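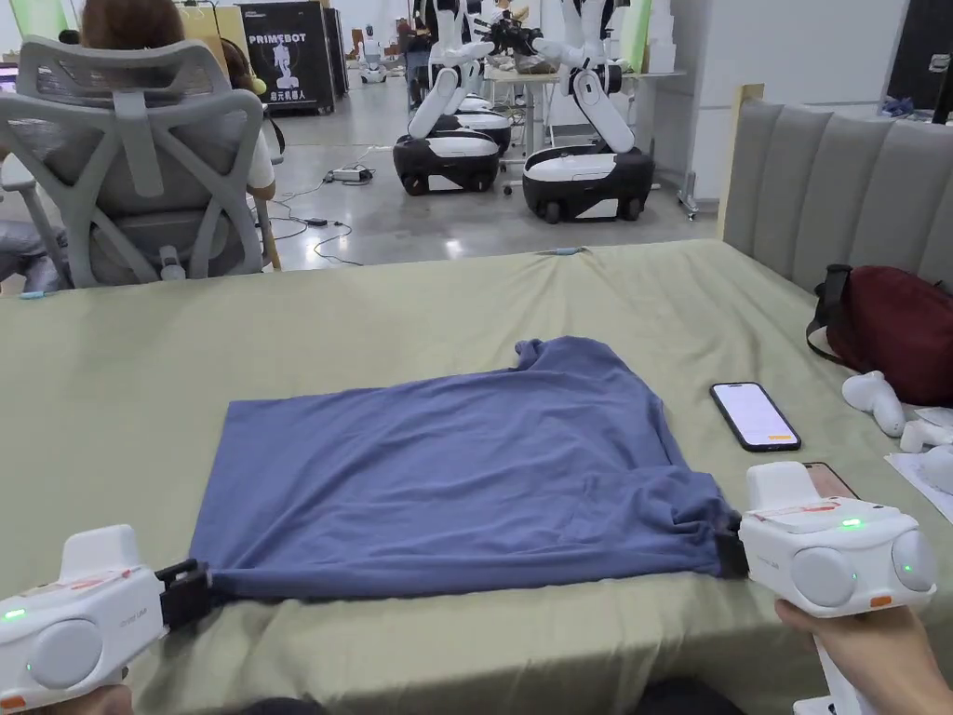 A blue-grey piece of fabric spread on a green tablecloth, held at its two near corners.

Laundry folding

Laundry folding is the household and commercial task of reducing clean, dry textiles to flat, regular shapes for storage, transport or display. It usually follows drying and comes before putting away. Garments most often folded include T-shirts, jumpers, trousers and underwear, along with household linen such as towels, sheets and pillowcases. Items that crease easily, or whose shape depends on tailoring, are more often hung.

Contents
1 Surface
2 Spreading and smoothing
3 Common folds
4 Linen
5 Commercial folding
6 Storage
7 See also

Surface

Most folding is done on a table, bench, bed or ironing board. A table at hip height is generally preferred for long sessions, as a bed requires the folder to stoop. A cloth is often laid over a hard tabletop to protect the laundry from splinters, crumbs and polish, and to stop lightweight knits from sliding. Plain cloths are favoured over patterned ones, against which small items such as socks can be hard to see.

The working area should be somewhat wider than the largest item to be folded. A double bed sheet is an exception and is normally halved in the air, or by two people, before it reaches the table.

Spreading and smoothing

Before the first fold, the item is laid flat and its edges are drawn out. With a T-shirt, the folder commonly takes hold of the two corners of the bottom hem and pulls gently outward and toward the body. This straightens the hem and gives a reference line for the folds that follow. Bunching tends to remain at the shoulders and sleeves, where there are more seams, and is worked out separately with the palm of the hand.

Pulling one corner harder than the other will skew a knitted fabric. Cotton jersey recovers from this fairly well, while loosely knitted wool may not. A corner gripped in a bundle is usually released and taken up again close to the seam before folding goes on.

Gwion Parry's household manual The Airing Cupboard gives the smoothing stage more space than the folds themselves, and recommends that shirts be spread within 30 minutes of leaving the dryer. Parry also advises against smoothing over buttons or printed designs while they are still warm.

Common folds

The thirds fold, also called the shop fold, is the usual method for T-shirts. The shirt is laid face down, each side is turned in toward the centre line with its sleeve folded back on itself, and the body is then folded up from the hem in halves or thirds. The neckline ends up centred on the upper face.

The half fold is quicker. The shirt is folded once lengthwise, sleeve to sleeve, and then once or twice across. It leaves a crease down the middle of the chest and is mostly used for work clothes, pyjamas and children's clothing.

In the file fold, a garment already folded in thirds is folded again into a small packet that stands on its edge, so that a drawer can be filled from front to back. Rolling is a related method used for luggage - it saves little space with thick fabrics but suits thin knits.

The Lellent fold begins from the side of the shirt, with one hand at the shoulder and the other halfway down the same line. The hands are crossed and lifted so that most of the folding happens in a single movement. It is fast once learned, though the result is less even than a shop fold.

Linen

Towels are folded lengthwise in halves or thirds according to the width of the shelf, then crosswise. Flat sheets are folded edge to edge along their length and then into a rectangle. Fitted sheets are harder to fold neatly, and the usual method is to tuck the four elasticised corners inside one another before laying the sheet down.

Commercial folding

Laundries and clothing shops use a board or template to keep folded items a uniform size. The Brondier board, a hinged panel with three flaps, is sold in adult and child sizes. At the Culgate laundry, which handles hotel linen and staff uniforms, a folder working by hand is expected to complete 113 shirts in an hour, and a full Saturday shift may clear almost 1,000 pieces.

Storage

Folded items are stacked with the rounded edge facing outward, which makes it easier to lift out a single piece. Stacks of T-shirts taller than 9 items tend to lean. Heavier garments are placed at the bottom, and stored woollens are refolded along different lines from time to time to prevent permanent creasing.

See also

Airing cupboard
Clothes horse
Ironing
Negussie drawer divider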